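Course Handout 4: Good Practice at the Shared Two-Arm Workstation
Prepared by Nafula Magesa for the Wanyama laboratory course

This handout sets out the working rules for stations where two arms share one table. It should be read before the first practical session in November. The written risk assessment takes priority wherever the two differ.

1. Before power is applied
The operator names one person who may start motion. That person confirms that both arms can move through their full range without touching a cable, a stand or each other. Floor tape marks the edge of the station, and bags and coats stay outside it.

2. Objects on the table
Glass is permitted only when the task calls for it. Glass vessels are set down first and loose items afterward. Any change to the layout is entered in the session log – including items added partway through a run.

Flower task, artificial stems and glass vases:

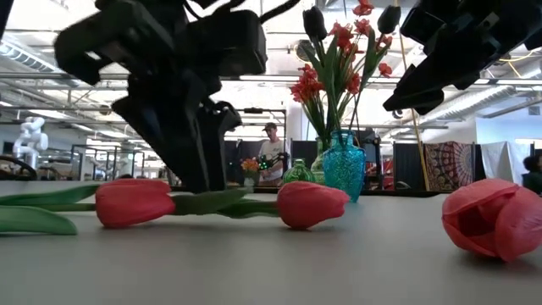
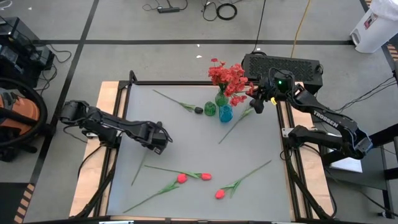
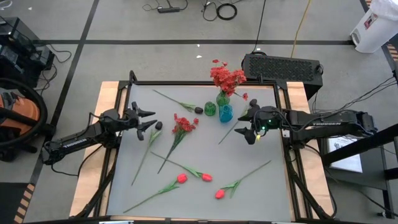
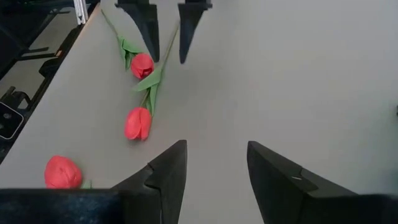
3. Entering the shared space
No hand goes between the arms while either is enabled. A paused program does not count as a stop. The operator presses the stop control, says "clear" aloud, and waits for the second person to repeat it. Only then may an object be moved or picked up.

4. Speed and handover
New tasks begin at reduced speed. Students following the Jestano exercise sheet keep this setting for the first 12 runs and raise it only with the instructor's signature. One arm holds still while the other works within reach of it, unless the task plan states otherwise.

5. Breakage and faults
Broken glass is treated as a fault. Both arms are powered down, the table is cleared with a brush and pan, and the gripper fingers are checked for chips before work resumes. Dropped stems are recorded but do not end the session.

6. Records
Each log entry gives the task name, the operator, the starting layout and any stop. Entries are made at the station – not from memory at the end of the day. Completed sheets go in the Dinier folder by the door.

Reading for the next session: course reader, chapter 12, sections on guarding and safe distance.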